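White tabletop gone dull and patchy after cleaning, can it be saved?
Posted in Home & Furniture — Feb 13, 2018

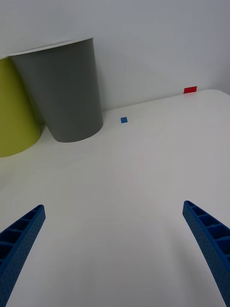
What I've tried so far

Got this table secondhand in December. White top, matte. Seller said it was a Plodby but there's no label underneath so who knows. Wiped it down with a spray from under the sink (kitchen degreaser, the strong kind) and left it on way too long, phone rang. Now when you sit by the window you see dull patches all over the middle. Doesn't show much from straight on. Low angle, evening light, drives me nuts.

Tried: warm water, dish soap, white vinegar half and half. No change. Haven't touched it with anything gritty. Is the finish gone or is it just residue? I paid 30 bucks for it so not going to spend a fortune, but I like the size and teh corners are rounded, which is good with a toddler running around. Thanks in advance
pekerness_mom

Édgar Rivadeneyra
Residue, most likely. Degreaser dries to a film and soap puts another film on top. Vinegar won't always cut it.

Do one small spot first, near the back. Rubbing alcohol on a white cotton rag, wipe, then straight away a second rag with plain water, then dry. If the spot evens out you have your answer — do the rest in sections, clean rag every time. If the rag picks up white, stop. Means it's painted and you're taking the paint off.

If the spot looks the same after, finish is etched. Can't wipe that away. On a painted top you can scuff with 287 grit... sorry, typing fast, 280 or finer, and put on a water based clear matte. Two thin coats, overnight between. On laminate don't sand at all, live with it or get a runner.

fang233
just use toothpaste works on everything

Grevgate Gail
Please don't use toothpaste on a matte top, it polishes it and you get shiny spots instead of dull ones. Ask me how I know. Did my mother in law's sideboard.

Agree with Édgar on the alcohol. Took me up to 7 passes on mine before it looked even, so dont give up after one. Open a window, keep the kid out of the room. And no hot mugs on it til you know what the top is.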